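席次表は最後まで決まらない　スイス山あいの結婚式、当日までの走り書き

8月。朝の6時すぎ、もう電話が鳴っている。花嫁の伯母が来られなくなった、という連絡。いや、来られるが犬を連れてくる、に変わる。5分後には犬なしで夫を連れてくる、になった。電話を受けているのはヘルミーネ・ギスラー。式の進行を引き受けて長い。メモは全部鉛筆。ボールペンは持たない主義だそうだ。

今回の取材テーマは席次。ドレスでも花でもなく、誰がどこに座るか。地味。でも式が終わったあとに恨みが残るのは、だいたいここだ。料理がぬるかったことは翌年には忘れる。隣に誰が座っていたかは、二十年たっても食卓で蒸し返される。

招待客は102人。丸テーブルで8人がけ。割り切れない。当然割り切れない。端数の6人をどうするかで、新郎のファビアン・ベルヒトルトと新婦のロザリー・バウムガルトナーは二週間もめたという。ファビアンは端数のテーブルを友人席にしたかった。ロザリーは、それだと余り物みたいに見えると言った。どちらの言い分もわかる。結局、祖父母のテーブルを6人にして、そのぶんゆったり座ってもらうことに。椅子の間隔が広いと、立ち上がるのが楽。祖母は喜んだらしい。

まず紙に書く、それから切る

ギスラーさんのやり方は古い。名前をひとつずつ紙に書いて、切って、皿の上に並べる。皿がテーブル代わり。画面の上で動かすソフトもいくつか試したが、両家の母親が一緒に覗き込めないのがだめだった、とのこと。皿なら四人で囲める。手も出せる。手を出しすぎる人もいるが。

並べる順番がある。動かせない人から先に置く。車椅子の人、耳の遠い人、乳児連れ。耳の遠い人はスピーカーの真横を避ける。近いほうが聞こえるだろうと思って横に置くと、音が割れて会話がまるで聞こえなくなる。乳児連れは出口のそば、ただし厨房側の出口ではないほう。給仕が盆を持って通るので。

次に、離しておく人。どの家にもいる。元夫婦、土地の境界でもめた兄弟、十年前の葬式で何か言った人。ギスラーさんはここで理由を訊かない。「名前だけ下さい、と言います。理由を聞くと、私の顔に出ますから」

離すといっても、遠ざければいいわけでもない。対角線上の一番遠い席は、実は正面から目が合う。背中合わせか、間に柱。柱のある会場は嫌われがちだが、席次を組む側には宝物だ。

それから、ようやく残りの人。ここからが楽しい。はず。

独身席という発明、もういらないのでは

取材中に一番声が大きくなったのはこの話。恋人のいない友人を一卓に集める、あれ。新婦の大伯母にあたるエーデルトラウト・ファンクハウザーは若いころ三回そこに座らされて、三回とも隣が同じ男だったという。「釣りの話しかしない人。三回とも同じ魚の話」。結婚は別の人とした。

集められたほうは気づく。必ず気づく。善意なのはわかるけれど、値札を付けられて棚に並んだような気分になる、と別の招待客も言っていた。代わりにギスラーさんが勧めるのは、話題で組むこと。山を歩く人、台所に立つのが好きな人、去年引っ越しをした人。引っ越しの話は強い。年齢も職業も関係なく、みんな段ボールと業者の悪口で一時間もつ。

ロザリーさんはこれを採用した。新郎の大学時代の友人と、自分の職場の同僚と、遠縁の従兄弟を同じ卓に。共通点は全員が最近、自転車を買い替えたこと。デザートの前にはもう次の週末の約束をしていた。
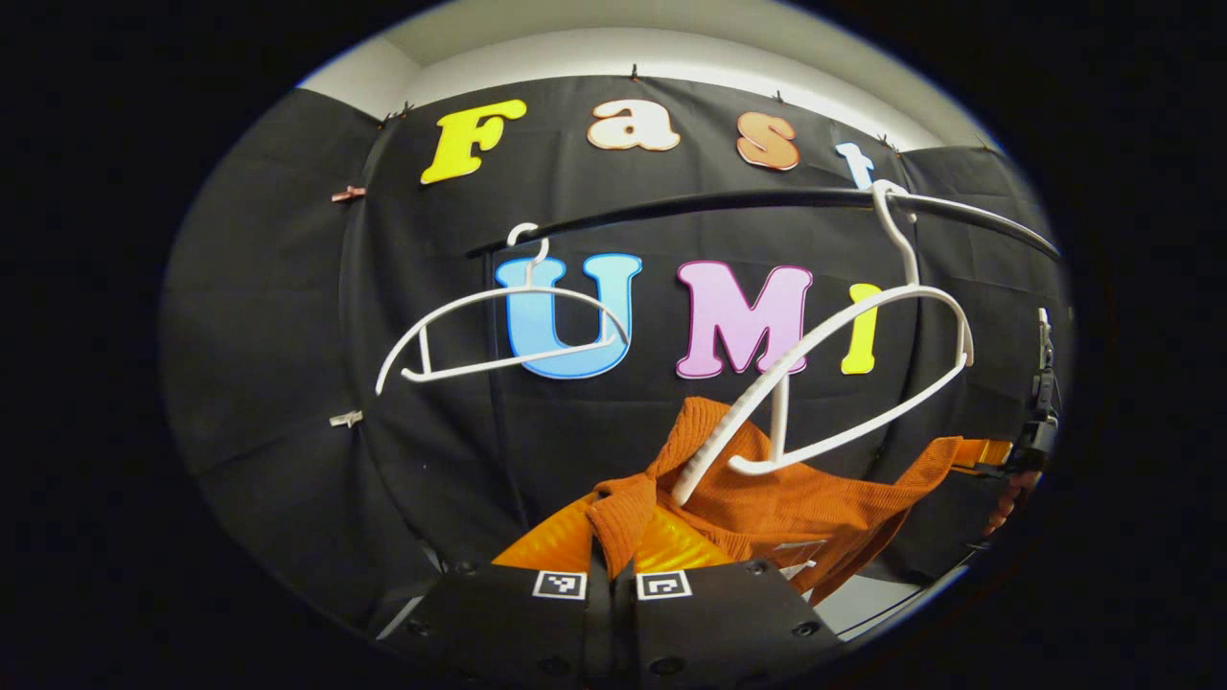 子どもの席はどうする

意見が割れる。子どもだけの卓を作る派と、親の隣派。ギスラーさんの目安は小学校に上がっているかどうか。上がっていれば子ども卓でいい。ただし親の背中が見える位置。まだなら親の隣、コースの一品目より先に食べるものを出す。パンでいい。バターつきの。

子ども卓には年長の子を一人、「卓長」として任命しておくと静かになるという説もある。任命された側が張り切りすぎて、よその子の肉まで切りはじめる場合もあり。これはファビアンさんの甥の実話。

紙と色鉛筆を置くなら、テーブルクロスは諦めること。諦められないなら置かない。中間はない。

費用の話もしておく

席次そのものはただ。紙と時間だけ。お金がかかるのは変更のほう。名札を印刷に出したあとで一人動くと、その卓の札を全部刷り直すことになる場合がある。卓番号を名札に入れているとそうなる。だから番号は入れない。名前だけの札にして、番号は入口の席次ボードに一か所だけ。これだけで刷り直しがほぼ消える。

今回の二人が紙もの一式、つまり招待状、席次ボード、名札、献立表にかけた予算は最大で3,000フラン。最初の見積もりを見てロザリーさんは椅子に座り直したという。削ったのは招待状の二重封筒。残したのは手書き文字の名札。受け取った人が持って帰るのは名札のほうだから、という判断で、実際お開きのあとの卓上にはほとんど残っていなかった。

手書きを頼んだのはアンブロス・メスリ。本業は時計の文字盤の修理で、字は副業。夜の9時から書くそうだ。昼間は手が仕事の手になっていて、線が細すぎるらしい。名前の綴りの確認は電話で一人ずつ。yかiか、sが一つか二つか。ここをさぼると当日、札を見た客の眉が動く。名前を間違えられた人はその日ずっと、少しだけ機嫌が悪い。

前の晩に必ず起きること

二人減って、一人増える。毎回だ、とギスラーさん。熱を出した、電車を逃した、やっぱり彼も連れて行っていいか。だから前の晩の時点で、どの卓なら一席足せるか、どの卓なら一席抜いても寂しくならないかを決めておく。足せる卓に印。抜ける卓に別の印。あとは電話が鳴ったら印を見るだけで、考えなくて済む。考えると間違えるので、夜の11時に。

空席はそのままにしない。椅子ごと下げて、両隣の間隔を詰める。皿とグラスも一緒に下げる。空いた椅子があると、その卓の会話はそこで切れてしまう。両側で別々の話が始まって、真ん中に谷ができる。

急に増えた一人には白紙の名札。メスリさんは予備を5枚、何も書かずに渡してくれていた。当日の朝、ギスラーさんが自分の字で書く。字が違うのはすぐわかるが、札が無いよりずっといい。伯母の夫の札はそうやって出来た。

当日

午後の早い時間、会場の入口に席次ボードが出る。並べ方は卓ごとではなく名前の順。これは強く言っておきたい、とのこと。卓ごとに書くと、自分の名前を見つけるまで全員がボードを端から読む。行列ができる。名前順なら数秒で済んで、人が流れていく。見た目は卓ごとのほうが断然きれいなので、ここで揉める花嫁は多い。ロザリーさんも揉めた。折れた。

ボードの高さは目線より少し下。背の低い人が読めて、高い人は屈めばいい。老眼の人のことも考えて字は思っているよりひと回り大きく。飾り文字は苗字の頭だけにしておく。

夕方、乾杯。伯母は最初に決めた席より一つ窓寄りに座っていた。誰が動かしたのかと聞くと、本人が勝手に動かしたという。隣の人と札を交換したらしい。ギスラーさんは見て、何も言わずに水を飲んだ。食事が始まってしまえば席次表の役目は終わりで、あとは客のもの。そう考えているそうだ。

ちなみに対角線の例の二人、背中合わせにした兄弟。コーヒーの時間に外のベンチで並んで座っていたのを見た人がいる。何を話していたかまでは分からなず、そこは取材できていない。

覚え書き、これから組む人へ

返事の締め切りは、本当に必要な日の二週間前に設定する。遅れる人は必ず遅れるので、それでちょうど。

両家の親に見せるのは一回だけ。二回見せると三回目がある。

写真係と司会にも食事の席を。忘れがち。本当に忘れがち。壁際で立ったままパンをかじらせないこと。献立は客と同じもので。

新郎新婦の卓は、二人だけか、大勢か。今回は二人だけにした。ファビアンさんいわく、一日のうちで二人で話せたのはあの二十分だけだった、と。魚料理の間の二十分。何を食べたかは覚えていないそうです。

鉛筆は二本。消しゴムは大きいのを一つ。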